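Colthorpe Household Tips, data card

Version 3, revised in April
Maintained by Edit Virág and Wilmer Lozano
Language: English
Format: one CSV file, one row per tip, plus a notes file in plain text

What it is

Colthorpe is a collection of household storage advice copied out of old newsletters, club bulletins and the backs of product leaflets. Each row holds the tip as printed, the topic, the decade, and a verdict field. The verdict is ours. Most collections of this kind repeat the advice as if printing it made it true, and we got tired of that.

What it is not

Please don't use it as a guide to keeping food safe or saving money. A good share of the tips contradict each other. One bulletin says to store onions with potatoes, and the next issue from the same club says never to. Both are in the file, with the spelling left alone.

Where the text came from

The largest batch is the Drasside bulletins, typed up by Ha-rang Baek from paper copies. The scanned Gultus leaflets came later and are in worse shape. Shiyu Bai checked 58 of the leaflet rows against the originals and fixed 30 of them, a rate that should make you suspicious of the rows she didn't get to. We are.

The verdict field

Values are "plausible", "doubtful" and "no basis found". We started with a fourth value, "proven", and dropped it when it became clear that we were giving it to tips we happened to follow at home. Yu-na Ki and Wilmer labeled separately and then argued. Where they still disagreed, the row says "doubtful" and both comments are kept in the notes file.

Read "plausible" as weak praise. It means that neither of them could think of a good objection.

Known problems

The decade column is a guess for any leaflet with no print date. Tips on plastic boxes are overcounted, as the Gultus leaflets were there to sell plastic boxes.
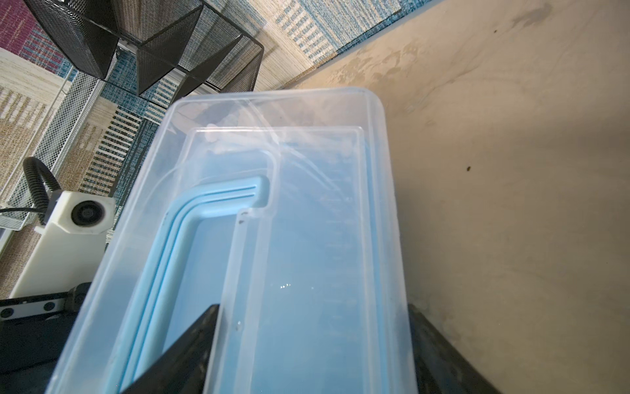 Duplicates are only partly removed. The Cheon script catches exact matches and misses anything reworded, so the same advice on lining drawers with newspaper turns up again and again. Don't take that as evidence that lots of people believed it — editors copied from each other then as they do now.

The "saves space" tag came with the source text. No measurements stand behind it.

Changes since version 2

Removed the score column. It looked scientific and wasn't.
Split "kitchen" into "kitchen, dry" and "kitchen, cold".
Put back the rows on mothballs that were dropped by mistake.

Corrections

Send the row number and a copy of the printed source to Edit. Corrections from memory won't be merged, however sure you are.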